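3.2 Participants and tournament schedule

The data come from four youth basketball showcases held in October in the towns of Plulbridge, Brikcombe, Belmonte and Costville. In total 52 players from 12 teams agreed to take part, and all of them were between 15 and 18 years old. Food between the games was part of the conditions we recorded (Figure 3), together with sleep, travel time and minutes played. 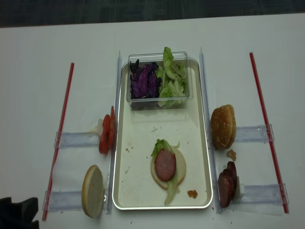
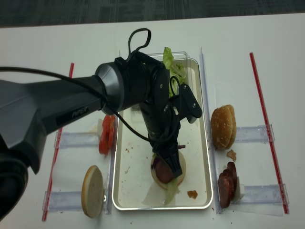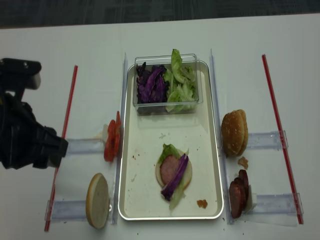
Figure 3. Food preparation on a white table with a tray.

A showcase is different from a normal league weekend. The teams do not play for a title, and the schedule is made so that the college coaches can see each player more than one time. In our sample every team played 3 games in two days. The shortest break between two games was 95 minutes, and it happened in Belmonte, where one of the two courts was closed on the first morning – the floor had to be cleaned again after a volleyball event.

Before each game the player filled in a short form on paper. The form asked for the hours of sleep in the last night, the time of the last meal, and how tired the legs felt on a scale from 0 to 10. We first tried a form on the phone, but many players kept their phones in the locker room and the answers came too late. The paper form was collected by the assistant coach and given to the second author before the warm-up started.

3.3 Shooting measure

We used free throws and open jump shots as the main measure. Free throws were taken from the official score sheet. For open jump shots, two raters watched the game video separately and marked a shot as open when no defender was closer than one arm length at the moment of release. When the raters did not agree, Guangming Su watched the shot again and decided. Shots in the last minute of a period were left out, as players often throw the ball from far away before the buzzer.

Players with very few attempts are a problem for this kind of study. We kept only the players who had at least one open attempt in each game, and we report the results by team when the number for a single player is too small. A total of 200 shots were coded a second time by Frøydis Haugland, who had not seen the tired-leg scores.

3.4 Limits of the setting

The four gyms were not the same. Costville has a raised wooden stage behind one basket, and some players said that the background made it hard to judge the distance. In Brikcombe the scoreboard stopped twice in the second game and the pause was long. We did not correct for these things in the model, but we include the gym as a factor. The travel time was reported by the coaches and not measured by us – for two teams the bus made a stop on the way, and we counted the full time from leaving school until arrival at the gym.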